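The Boundary at Trostcombe

4 min read

Last updated: July

Safta had the post hole dug before seven. Thirteen more to go, and the ground like biscuit. She'd left the van up on the verge with the doors open - nothing in it worth taking, a few bags of postmix, the old auger that coughed.

Mrs Karras came out in her dressing gown.

"That's not the line," she said.

"It's the line on the plan."

"Whose plan?"

Safta wiped her hands down her shirt and got the paper out. Carvalho Fencing across the top, Clementina's writing underneath, all slopes. Close board, six foot, concrete gravel boards, rear boundary from the lane to the brook. A little arrow. A smudge where somebody had put a mug.

"Custódio Matos's plan," said Evdokia Karras. "I thought so. He's moved it. He's moved it a yard every time it falls down."

"I just put them in."

"Do you."

Next door a blind went up, then down again.

She rang the yard. Clementina Esteves picked up on the first go, eating something.

"The neighbour says it's wrong."

"The neighbour always says its wrong. Is he paying or is she paying?"

"He's paying."

"Well then."

"There's a stone, Clem. By the brook. She took me down in her slippers to look at it. Got a date cut in it. 1823."

Chewing. Then not chewing.

"And where's our string?"

"Wrong side of the stone."

A long breath down the phone. Lorry reversing somewhere behind it. "Stop digging," Clementina said. "Have your tea. I'll send Blandine."

So she sat on the tailgate and had her tea. Bees in the bramble. The old fence lay flat in the nettles where the winter had put it, larch lap, grey as a dishcloth, the nails all weeping rust. Somebody had painted one panel green once and given up.

Custódio came down the garden at ten, in a tie. For a fence.

"There is a delay?"

"Measuring."

"It was measured. I measured it with my wife, God rest her. Fifteen panels." He looked at the one hole. He looked at it for some time. "She wanted roses there. You understand? There is no room for roses if it goes back."

Safta didn't say anything. What would you say. She had been putting up fences since she was nineteen and it was always roses, or a dog, or a brother.
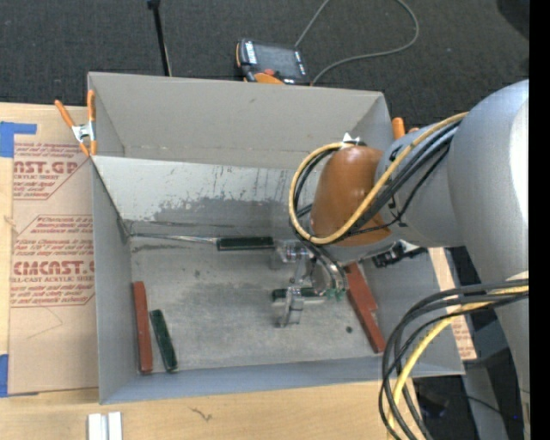 The money was the other thing. Four thousand pounds, half paid, and the Rimwood boards already cut and stacked in the yard, so if the line went back it was two panels short and somebody had to eat that. Clementina would say not us. Safta's phone buzzed on her knee - her boy, off school again, wanting to know when she'd be home and was there any ham. She sent back a thumb. Bottom shelf, she put. Behind the yoghurts.

Blandine Poulain arrived with the long tape and a face on. She'd been at the Pelent job, up to her knees in somebody's pond. She walked the string end to end, crouched at the stone, put her thumb in the numbers.

"It's the stone," she said. "Sorry. It's the stone all day long."

"He wants roses."

"He can want."

But she went up and talked to him. Safta watched them by the back step, the tie and the muddy waterproofs, him pointing, her nodding. Then Mrs Karras was out as well, dressed now, lipstick even, and coming through the gap where the fence wasn't. Just walked through. There was shouting, a bit. Then there wasn't.

Blandine came back down with her hands in her pockets.

"How wide's a rose?" she said.

"What?"

"She says he can have the yard to plant. Her side of the fence. If she can cut them for the house. He's thinking about it."

"Her side? So he can't get at them."

"She wants a gate put in."

Safta looked up the garden. They were still standing there, the pair of them, not talking, both looking at the nettles. He'd taken the tie off and was winding it round adn round his hand.

"Have we got a gate?"

"There's that one with the split rail. Clem'll charge for it."

"Clem'll charge double."

She filled in the first hole with her boot, trod it flat, and went to pull up the string.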